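Flumcombe Hall Shared Kitchen - Walk-Round Checklist with Comments
Completed June 18, 2018 by Alois Lehner
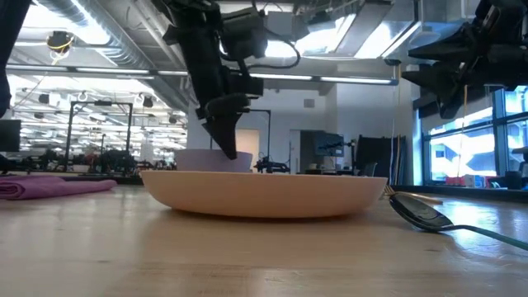 Small lavender bowl in the wide peach one, on the table.

1. Exits and hallway - OK
Both doors open freely, and what a pleasure it is to see the hallway clear again after the winter (thank you to everyone who took their folding chairs home!).

2. Fire extinguisher - OK
Gauge in the green, pin and tag in place. Tag number 967. Next service is due in October, and I have written to Kuster so we don't forget.

3. Refrigerator - NEEDS ATTENTION
Reading of 42 degrees on the top shelf, and I would like it at 40 or under. I turned the dial down one notch and will look again tomorrow. Please don't push trays up against the back wall, as the air has to get past them.

4. Bowls and dishes - OK
No chips or cracks found. If you do come across a chipped one, please put it in the box by the sink with a note, even if it's an old favorite - I know how it is.

5. Outlets and cords - ONE REPAIR
The cover plate left of the stove is loose. Satbridge will replace it, order number 91.

6. Floor - OK
Mat lies flat. The drain cover could use a good scrub when somebody has a spare minute.

7. First aid box - RESTOCK
Burn gel is out of date and the small bandages are nearly gone. I'll pick up both in Kavcombe.

Signed: A. Lehner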